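Jodbridge robotics lab opens its doors for a look at table work

Narthorpe held an open day at its Jodbridge site in January, giving visitors a look at how its two-fingered robot arms are taught to handle ordinary household objects. The main demonstration ran for 45 minutes and was repeated in the afternoon. Visitors were admitted in groups and stood behind a taped line on the floor while an operator drove the arm.

The site occupies the ground floor of a former print works. Narthorpe moved in with two arms and now runs 5 stations, each with its own table, its own arm and its own set of objects. The objects are everyday items, mostly kitchen and desk supplies bought from local stores. Staff said specially made test parts were used in the early months but were dropped when results on them did not carry over to real dishes and racks.

Two methods of control were shown. In the first, the operator holds a pair of handles and the arm copies the motion of the hands with a short delay. The delay was noticeable from the visitor line, mainly when the operator changed direction quickly. In the second, the arm runs a learned routine with no one at the handles, and the operator stands by with a stop button. The learned routines are built from recordings made under the first method. According to the company, a routine for a single task needs 1,000 recordings before it is tried on the arm without help.

The afternoon session dealt mainly with racks and other open wire items. These are difficult for the system for two reasons. Thin wire gives the camera little surface to measure, and a mesh panel lets the background show through, so the software can place the panel too far away or miss it. Reflections from bare metal add to the problem. Operators have been told to record from many starting positions, some with the fingers above the work surface and some with them well below it, so that the routine does not depend on one view of the table.

A camera is mounted at the wrist of the arm and points along the fingers. A second camera looks down from a ceiling rail and covers the whole station. The wrist view went up on a wall screen during both sessions, and most of the questions were about it. Several visitors asked why the fingers fill so much of the picture. The reply was that the routine needs to see the fingertips and the object at the same moment, and that moving the camera farther back would mean a larger bracket and more collisions.
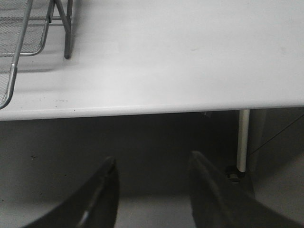

Wrist camera view with the gripper open below the front edge of the table. The wire rack is at upper left.

Lighting received more attention than expected. Station lamps are left on all day and window blinds are kept closed, and every recording is checked for brightness before it is stored. The project, known inside the company as Wastel, will later add recordings made under poor light on purpose, but only after the basic tasks are stable.

The gripper fingers themselves are supplied by Pawłowska, which also sent a display of worn parts to the open day. Wear shows first at the tips, where the finger meets a hard surface when reaching for flat objects. Finger pairs are replaced together, even when only one is damaged — a mismatched pair closes slightly off center, and recordings made with it have to be thrown out.

Questions about price were not answered. On safety, the company said the arms run at reduced speed whenever a person is inside the taped area, and that the stop button cuts power to the motors and sets the brakes. Visitors were shown the button being pressed during a slow move, and the arm held its position.

School groups were offered a shorter session in the morning, in which students could try the handles themselves at a station with soft objects only. Demand was higher than the time allowed and some students did not get a turn. Narthorpe said it plans a second open day at Jodbridge later in the year, with more time at the handles and a smaller display of parts. Signup details will be posted at the site entrance.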